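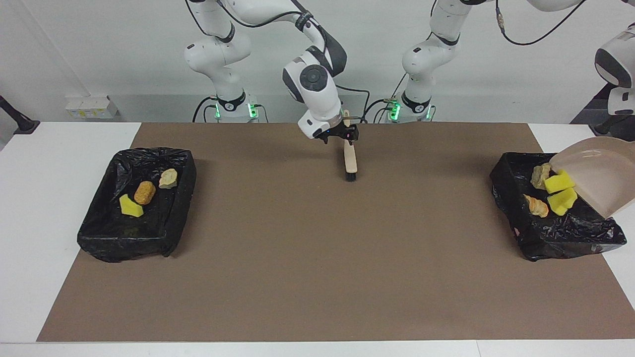
Lungile Naidoo wrote in after the last gallery to say that a bench brush is the most neglected tool in any house, that everyone owns one, and that most of them live behind the laundry door gathering the very stuff they were bought to get rid of. Fair cop. Mine was behind the laundry door.

So, a gallery on clearing a table. I can hear the tab closing. For those still here, the subject is scraps, sponges and crumbs, and where they go when you've had enough of looking at them. It follows on from the spice drawer in September, which some of you described as "a lot of spice drawer".

The brush in the first shot is my favourite sort: pale wooden handle, a short row of black bristles, no rubber grip, no scraper hidden in the end. The covering under it is brown paper, laid out over a white table with a thin white margin showing at the front. I'm a convert to brown paper. Crumbs show up on it, you can fold the lot inward when you're done, and it makes any job look as though someone planned it.

Note as well the black plastic left and right. I used to clear a table with one bin, always at the end I wasn't standing at, and walked every apple core the full length of the kitchen with my hand cupped underneath it like a man carrying a wounded bird. With something lined at each end you just go to whichever is nearer. Giorgia Benedetti says her family has done it this way for 30 years and she can't believe it needed a web page.

A word on liners. Buy them bigger than you think. The small ones fit beautifully until the first thing lands in them, at which point they let go of the rim and slide to the bottom. Mine are from Postari, who sell them in rolls of 400, and I expect to leave most of the roll to my heirs. Pull a good hand's width over the edge, and knot the slack at one corner if it still flaps.

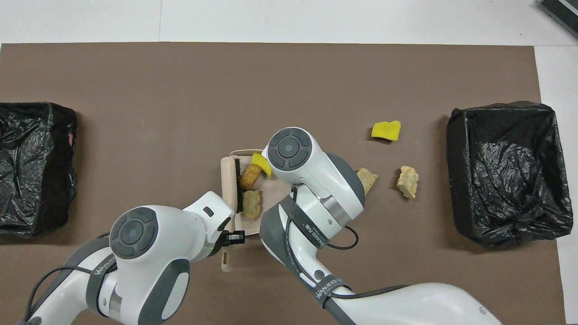

Beige tray, brush on the left, sponge on the loose.

Now we get to the mess. The golden-brown item lying on a slant near the top of the tray has the shape of a loaf or a bun, and I'd go no further than that before lunch. The paler bits look like bread too. A couple of them are out on the brown, along with a bright yellow sponge that has a torn look about it, and there's more yellow sponge tucked behind the bun-like thing.

My order of attack, for what it's worth:

Big bits first, by hand. Brushing a crust just makes it a smaller crust and a wider problem.

Sponges next. Any sponge with that ragged outline goes in the bin. I know you were saving it for the barbecue. You have been saving one for the barbecue at my place too.

Then brush, towards you, short strokes, into the tray. A tray with a lip is handy on the way to the bin and a nuisance at the bin, where you'll want to tip it from a corner.

Wipe the tray last. I gave mine about 14 seconds under the tap and called it clean.

Several of you have asked whether you can use the same brush for food and for the workbench. You can, in the sense that there's no law. Get two and paint the end of one handle.

Brush prices, because Lungile will ask: the Sala one is cheap and sheds, the Kernitz one is dear and doesn't. I bought the Sala twice, so you can work out the economics of that yourselves.

Next gallery: under the sink. Bring a torch.

Posted Tuesday, May 2, 2023. Filed under Kitchen, Tidying, Small Brushes.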